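**Robotics club: the fridge project, one term on**

I was the person at the September planning evening who said a robot that can work a refrigerator was a silly thing to promise parents. Rónán Hennessy has asked me to write the update anyway, so I will try to be fair to the kids, who have worked hard, and less fair to the plan.

The pitch was simple. The arm should open the door, take out an item somebody names, and close up again. The students call the project Culier. They have logged 1,039 attempts, and Rónán's chart of them goes up and to the right, as charts in club updates tend to.

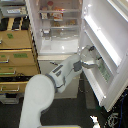 My trouble with the chart is what gets counted. An attempt where a student opened the door first goes in the same column as one where the arm did it alone. Raelene Ngata, who is 15 and keeps the log, raised this before I did and was told it would be sorted out later. She has since added a column of her own. I'd like to see the total redone with it before anyone puts a success rate on a poster.

I also asked what happens when the food is moved to a different shelf. The answer I got was long.

The drawers are the part I'd back. Pulling on a handle is a small, plain job, you can tell at a glance whether it worked, and the students can explain why it failed when it fails. Two of them walked me through grip force for most of an evening and I understood nearly all of it.
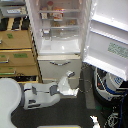
If it were up to me, they would drop the shelves until fall and get one drawer right, 9 tries out of 9, with no hands helping. Rónán disagrees and wants the full routine for the Pladach meet. He has the students on his side, mostly.

Questions about the log should go to Raelene. Complaints about this item can come to me.

May 2021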